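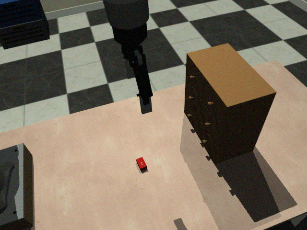 I've been asking all spring whether a machine can tidy my kitchen yet, and my answer is still a grumpy "sort of." Karlijn Nijs at Riven got me hooked on simulated practice (her arm ran 400 tries overnight while I slept!), so now I think about chores in tiny pieces. Take one red block and a little dresser with knobs on its drawers. My nephew would have the block in a drawer before I'd finished asking. For an arm it means finding the block, gripping it, then catching a knob that small and pulling straight.

Out of those 400 tries, 66 went fine. I'm cheering for it anyway, but I'm still putting away my own spoons in March.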